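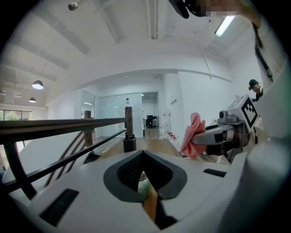

Is a lifetime guarantee worth paying extra for?

Seldom. Most of them promise less than the law already gives you for the first few years, and after that they depend on a company that may have changed hands, changed its terms or shut.

I came to this through a saucepan. It was a Pandmont, bought in the November sales, and the box had the word LIFETIME on it in letters taller than the name of the maker. The handle worked loose. I wrote in and was sent a form, and the form wanted the receipt, the box, the batch code from under the base (by then burnt off) and a note of how the pan had been washed. I had two of the four. My claim was turned down in a very friendly email.

So I started collecting guarantees. I have a folder of them now, for pans, umbrellas, suitcases, socks, a garden fork and a mattress, and I have read them all the way through, including the bits in grey.

The first surprise is the word itself. Whose life? Buyers I've asked take it to mean their own. Of the firms in my folder, only Krishnan, which makes garden tools, uses it that way, and even Krishnan stops if you give the fork to your daughter. The rest mean the life of the product, and then say that the life of the product is however long it might be expected to last in normal use. Read that twice and there is very little left. A sock is guaranteed until the point at which a sock would wear out.

Mhairi Lamont spent years answering letters for a luggage firm and now helps people with consumer complaints in Zullodthorpe. She was told on her first morning that the guarantee covered "defects in materials and workmanship" and did not cover wear, and that nearly everything after the first winter was wear.

"A zip that comes apart after a month is a defect," she told me. "The same zip after four years is wear. I had to decide which, from a photograph, and I had a supervisor who looked at how many I'd let through."

She doesn't think her employer was crooked. The promise was written by the people who sold the cases, and the claims were paid for by a different department. I find that easy to believe.

What the law gives you anyway

A shop in Britain has to sell you things that are of decent quality, fit for their purpose and as described. If they aren't, your claim is against the shop that took your money, and it doesn't go away because the manufacturer has a scheme of its own. You can bring a case for up to six years after buying in England and Wales, five in Scotland from the point when you find the fault. That doesn't mean everything must last six years. It means the argument stays open, and how long a kettle ought to last depends on what sort of kettle it was and what you paid.

This is duller than a gold sticker and costs you nothing. Yet shops are oddly keen to steer people away from it. I rang Soveck, where I had bought the pan, and was told twice that I would have to "go through the guarantee". I would not. I said so, and was put on hold, and then got my money back as what the assistant called a gesture.

A guarantee does add something when the shop has gone or when the six years are up. It can also help if it says plainly what happens next: we mend it, or we send another, and we pay the postage. Postage is where plenty of good promises come to grief. One umbrella in my folder cost less new than it would cost to send the old one to the repair address, insured, in a tube of the stated width.

The case for the other side

Chaiwat Khamphan has sold suitcases and bags for most of his working life and thinks I am being sour. His argument is that a firm offering a long guarantee has a reason to make the thing properly, as every failure comes back to it. Cheap makers can't afford to say lifetime.

It's a fair point, and I'd like it to be true. The trouble is that hardly anyone claims. People lose the receipt, move house, or feel silly writing in about a nine-year-old bag. A maker who knows this can put the word on anything. Khamphan agreed that most of his customers never come back, though he took it as proof that the bags were good.

"Or they bought another one somewhere else," I said.

"Also possible," he said.

Apinya Kaewsai repairs bags and coats from a small shop and sees the ones that were never sent back. Guarantees annoy her for a different reason. Several of them become void if anyone but the maker touches the item, so an owner who sensibly pays for a new strap has thrown the promise away. She has had customers stand at the counter unable to choose between a repair they could have by teatime and a claim they might win by Christmas. She tells them to pay for the strap.

She also pointed out something I'd missed. When a claim does succeed, the firm usually replaces the item and doesn't want the old one. You are told to cut it up and send a picture as proof. A coat with one broken fastener goes in the bin so that a new coat can be posted. This is then described, on the website of the firm I have in mind, as buying once.

How much is the sticker worth?

I tried to put a price on it using mattresses, where the gap is easy to see. One brand sells two that, as far as the published details go, have the same springs, the same filling and the same cover. One carries a short guarantee and costs £400. The other is guaranteed for life and costs £828. I asked what else was different. The reply spoke of peace of mind and a premium label.

To claim on the dearer one, the sag must be measured with no one lying on it, must be deeper than a stated amount, and must not be on a slatted base with gaps wider than the terms allow. Any stain ends the guarantee altogether. I can see the hygiene argument. I can also see that this is a thing people sleep on every night for years, with tea, children and dogs.

If you are standing in a shop with one of these in your hand, find the full terms on your phone before you pay. Look for who pays the postage and whether you have to register, and by when. Several give you a month and don't mention it on the box. Keep the receipt as a photo, and take one of the batch code too, before it burns off. Then ask yourself whether you'd buy the thing at that price with the sticker peeled away.

My own pan has a new handle, fitted with a bolt from the hardware shop. Pandmont's terms say that this has ended my cover.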